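Miltbridge Cafe Menus

A small collection of menu text from independent cafes in Miltbridge, typed up by hand and saved as CSV. It covers 232 menu items from 15 cafes. Prices are in US dollars and were copied in June.

Files

items.csv has one row per menu item: cafe_id, section, name, note, price.
cafes.csv has one row per cafe: cafe_id, name, street, opening time, closing time.
sections.csv maps each cafe's own section headings to five shared ones: coffee, tea, cold drinks, bakery, plates.

Names are kept as printed, including spelling mistakes. If a drink comes in more than one size, each size gets its own row. An empty price field means the menu said "ask" or gave no price.
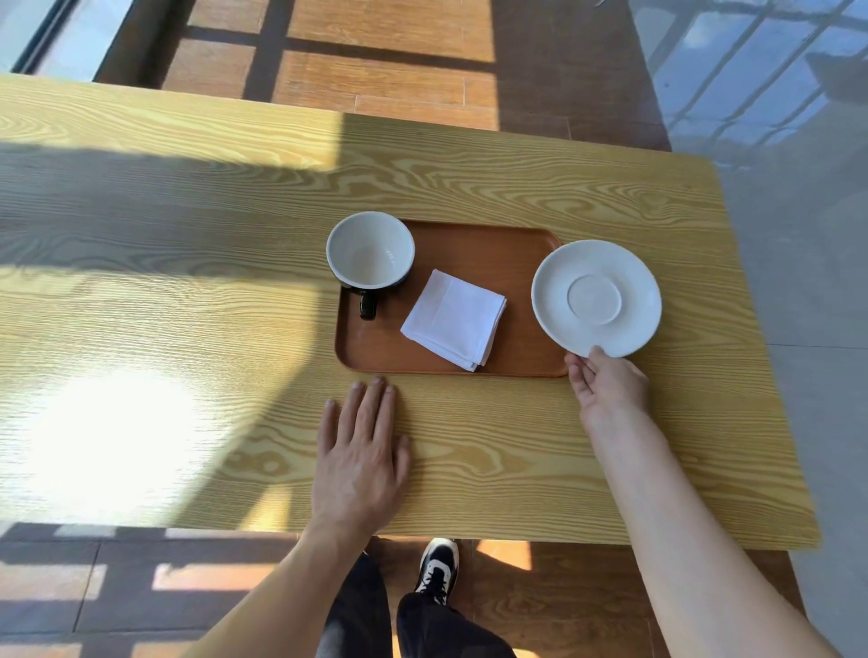
Cup and folded napkin on a serving tray.

Known problems

Clinska and Hakim both change their plates every Saturday, so those rows are out of date most of the time. Zidik prints its tea list on a separate card and we only have the front side. Two cafes share a kitchen and a bakery menu. Their bakery rows appear twice, once under each cafe_id, and should be merged before you compute averages.

Notes longer than 60 characters were shortened. The full text is in the raw folder.

Loading

The files are UTF-8 with a header row and commas as separators. Read cafe_id as text or the leading zeros will be lost.

License

CC BY 4.0. Corrections are welcome through the issue tracker. Please include the cafe_id and the row number.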